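**Thread: Is teleop demo data worth the hours for bimanual sorting?**

**torquewrench_ok**

We're on our second month of the Prallik job and I'm losing faith. The task is toy blocks off a white table and into slotted baskets, two arms, all of it driven by remote control. The plan says 200 good demos per color. I've watched people do this for 6 hours at a stretch and I still couldn't tell you what a "good" demo is.
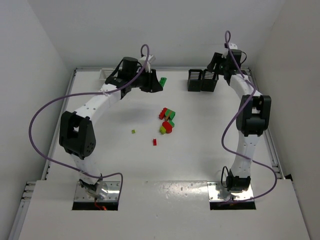 My gripe is with the middle of the table. Stray blocks are easy, any operator gets those on the first try. Once they're bunched together with one wedged between two others, everybody invents their own method. One person nudges the pile apart, another goes straight in and drags half of it along. Then we train on both and act surprised when the policy hovers over the pile like it forgot why it came.

**mudflap**

So write down a method? Sounds like a you problem, not a teleop problem.

**torquewrench_ok**

We did. Two pages. Compliance lasted until lunch.

**sidecar_pdx**

I'd question the two-arm part first. At Levia we had 2379 episodes in the bank and when I went through them, most of the "bimanual" ones were one arm working and the other one parked. You can script that in an afternoon. If you want two-arm data you have to give people a task that needs two arms, like pulling stuck pieces apart or passing across.
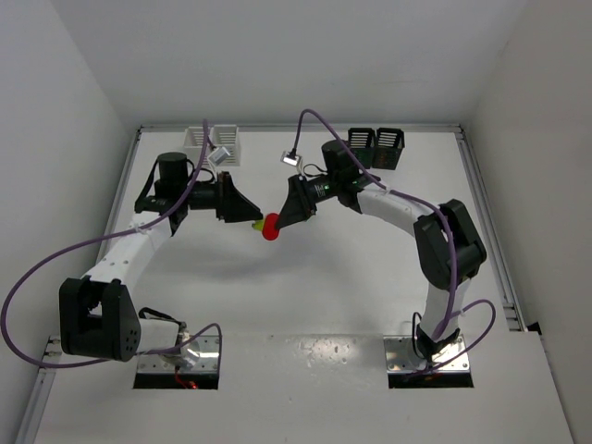
*Both grippers meeting at one piece, mid-table*

See, a moment like that I'd keep. But does anyone label whether it's a handoff or a pull? From a single still I can't tell which, and I doubt the policy does much better with no force signal.

**mudflap**

It doesn't need the label. It needs the next action. You guys want it to understand toys.

**sidecar_pdx**

It needs to know when to let go. A handoff and a pull look the same right up to that point.

**gnarlybearing**

Hand guiding people, where are you? I moved our Kemetti cell to kinesthetic teaching for this exact reason. You feel the piece come loose. With remote control you're guessing through a screen, and the operators squeeze way too hard.

**torquewrench_ok**

How do you hand guide two arms at once without standing in your own camera view?

**gnarlybearing**

Two people. And yes, elbows in the shot. We throw those out.

**torquewrench_ok**

So double the labor and you bin part of it. I'm not sold.

**plainwasher**

Demissie write-up had 5 operators on the same pile and the policy trained on only the slowest one came out ahead. I don't trust it, because they never ran the fastest one alone. But it would be cheap for you to try, you already have the logs split by operator, right?

**torquewrench_ok**

Split by login. Everyone uses the same login.

**mudflap**

lol ok, start there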